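3.2 Label Wear in Household Use

Personalized name labels were obtained in two materials: an iron-on fabric label (Sturnex) and a self-adhesive vinyl label (Wutov). Each of the 238 participating households received one sheet of each type, printed with the child's first name and last initial in the same typeface. Parents were asked to place the vinyl labels on a water bottle and a lunch container and the iron-on labels on two items of clothing. Placement on the item was left to the parent, as the pilot had shown that fixed instructions were often ignored.

Labels were returned by mail after 10 weeks. Two raters (Manuela Colombo and Katia Martinelli) scored each label for legibility on a scale from one to five, working separately and without knowledge of the wash log. Where the two scores differed by more than one point, the label was scored again in a joint session. Edge lift was measured with a ruler at all four corners and the largest value was kept.

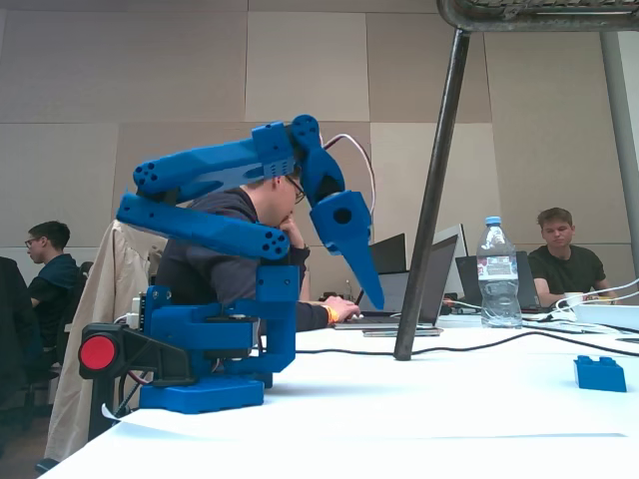

Figure 5. Blue 3D-printed arm on its base plate, with the red emergency-stop button at left.

Wash logs were kept on paper by the parent. Entries with no water temperature were retained for the count of washes but dropped from the temperature model. Bottles washed by hand and bottles washed in a dishwasher were treated as separate groups – a household that reported both was assigned to the dishwasher group. Clothing that had been tumble dried at least once was coded as dried.

The effect of font size was tested only for the vinyl labels. The iron-on sheets were supplied in one size, and a second size could not be ordered before the February mailing. Names longer than 10 letters were printed on two lines, and these labels were left out of the font comparison. Names with accented letters were kept, although the Leone ordering form replaced some accents with plain letters and the affected parents were sent a second sheet.

Parents also rated how easily their child could find his or her own items at school. This rating was collected once, at the end of the study, and is reported by age group in Section 4.1. It was not combined with the legibility score, given that younger children may know a label by its color or picture before they can read the name on it.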